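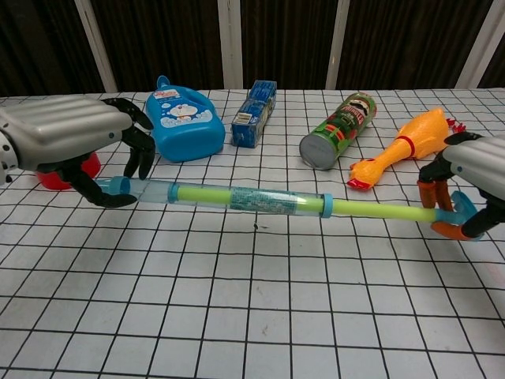 **gdalisay:** Two-handed set is at 31 episodes. I'd say 14 are worth training on. The rest are me learning to drive.

**setareh_n:** Keep the clumsy ones. Volska learned recovery from my worst afternoon.

**gdalisay:** It also learned to hesitate for 6 seconds before every grasp.

**setareh_n:** Thoughtful of it.
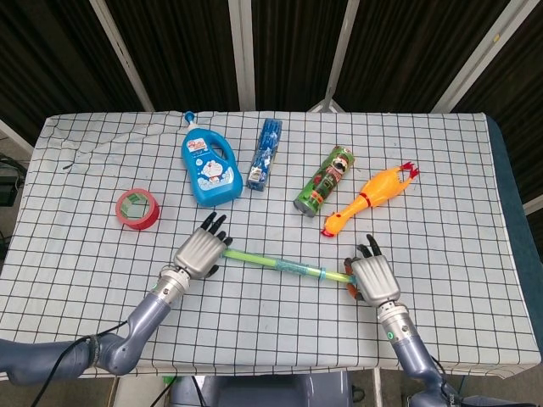
**lornap:** Do you shuffle the clutter between episodes?

**gdalisay:** Every 2 episodes, and I write the change in the log.

**setareh_n:** Every episode or it memorizes the table. We've been over this.

**gdalisay:** We have. I'm still the one doing the shuffling.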